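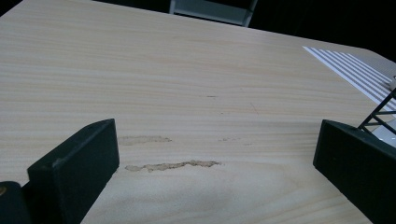 Hand-held gripper comparison: bench inspection checklist with comments

Units under inspection: Woterer parallel gripper, Skirnodier parallel gripper
Camera: Martinelli wide-angle module, same unit moved between both grippers
Controller and logger: Pitance
Date of inspection: 10 December 2020
Result codes: P = pass, F = fail, C = pass with comment, N/A = not applicable

Complete sections 1 to 3 before switching on. Sections 4 to 6 are done once for each gripper. Use the same table and the same position on it for both.

SECTION 1. TABLE AND SURROUNDINGS

1.1 Table stable, no rocking when leaned on at each corner
P

1.2 Surface clear of grit and loose particles between the working area and the operator
P. Wiped with a dry cloth.

1.3 Surface damage recorded before the trial
C. Two irregular beige marks in the working area and a short dark scratch further back. The longer mark has a jagged outline and may be residue or wear in the finish. Not removed. Any new mark is to be added to the table record with the trial number.

1.4 Table edges and corners free of splinters
P. Corner nearest the striped sheet is rounded and chamfered.

1.5 Striped sheet lying flat, with no lifted corner that a finger could catch
P

1.6 Seating clear of the operator's standing position
C. Chair remains beyond the far edge of the table. Acceptable for table-top work. Move it if the reach test in 5.4 is extended past the edge.

1.7 Lighting even over the working area
C. The grippers cast a soft shadow on the near part of the table. See 4.5.

SECTION 2. MECHANICAL, POWER OFF

2.1 Finger fixing screws present and tightened to the value on the gripper card
Woterer P. Skirnodier F, then P. One screw turned before the driver reached its setting. Retightened and marked with paint. Check again at the November interval next year or after any finger change, whichever comes first.

2.2 Fingers parallel when closed by hand
Woterer P. Skirnodier C. Slight gap at the tip with the heel in contact. Within the limit for this trial but visible against a light.

2.3 No sharp edges on finger blocks
Woterer P. Skirnodier P.

2.4 Gripping faces clean
Woterer C, light dust. Cleaned. Skirnodier P.

2.5 Travel smooth over the full stroke, no binding
Woterer P. Skirnodier P.

2.6 Maximum opening measured between gripping faces
Woterer 76 mm. Skirnodier 74 mm. Test pieces wider than the smaller figure are excluded from the comparison.

2.7 Finger guard fitted behind the linkage
Woterer P. Skirnodier C. Guard is a push fit and can be knocked off. Taped for this trial. Tape is not accepted as a permanent repair.

SECTION 3. CABLES AND CAMERA

3.1 Camera bracket tight, no movement when pressed
P on both.

3.2 Both fingertips inside the camera view at full opening
Woterer P. Skirnodier F at first fitting, right fingertip lost at full opening. Bracket moved back by one hole. P on repeat.

3.3 Lens clean
P

3.4 Cable secured at the handle and again at the forearm
C. Forearm strap worn. Replace before the next trial.

3.5 Cable does not enter the finger gap at any wrist angle
P on both. Tested at full left and full right rotation.

3.6 Connector latched at the Pitance unit
P

SECTION 4. POWER ON, NO LOAD

4.1 Controller starts without fault code
P

4.2 Stop button halts logging and releases the brake
P on both. Tested three times with each gripper.

4.3 Opening reading returns to zero when closed
Woterer P. Skirnodier C. Reading settles slowly after a fast close. Wait for a steady value before starting a trial.

4.4 Handle temperature acceptable after the warm-up period
P on both.

4.5 Camera exposure locked
P. Locked with the gripper held in the working position so that the shadow from the fingers is included. If exposure is locked with the gripper raised, the area between the fingers records too dark.

SECTION 5. LOADED CHECKS

5.1 Holds the 200 g test block, handle level
Woterer P. Skirnodier P.

5.2 Holds the 200 g test block, handle tilted to vertical
Woterer P. Skirnodier C. Block turned in the grip but did not fall. Probably connected with 2.2.

5.3 Holds the 1000 g test block, handle level, two-handed use only
Woterer P. Skirnodier not attempted. The card for this gripper gives no rating at this load.

5.4 Operator can reach the far working position without leaning on the table
P. Both hands free of the edge.

5.5 Fingertips lowered to the table without scoring the surface
Woterer P. Skirnodier C. Squared tips should be set down flat. Dragging them at an angle is not permitted on bare wood.

5.6 Pinch risk between finger and table explained to the operator and understood
P. Signed on the operator sheet.

SECTION 6. SHUTDOWN

6.1 Test block removed before power off
P

6.2 Gripper placed on its stand, fingers closed
C. Skirnodier stand is too shallow. Laid on foam instead.

6.3 Log file saved and opened to confirm it is readable
P

6.4 Table inspected against 1.3
P. No new marks.

OVERALL

Woterer: accepted for the comparison without restriction.

Skirnodier: accepted for light test pieces only. Handle to be kept level with a load in the fingers. Restriction stays in force until 2.2 and 2.7 are closed.

OPEN ITEMS

2.2 Shim or replace Skirnodier fingers
2.7 Screw-fixed guard to be made
3.4 New forearm strap
6.2 Deeper stand, or one stand to suit both grippers

Repeat sections 2 and 3 in full whenever the camera is moved from one gripper to the other. The bracket position used for Woterer does not suit Skirnodier, and the hole number should be written on the trial sheet each time.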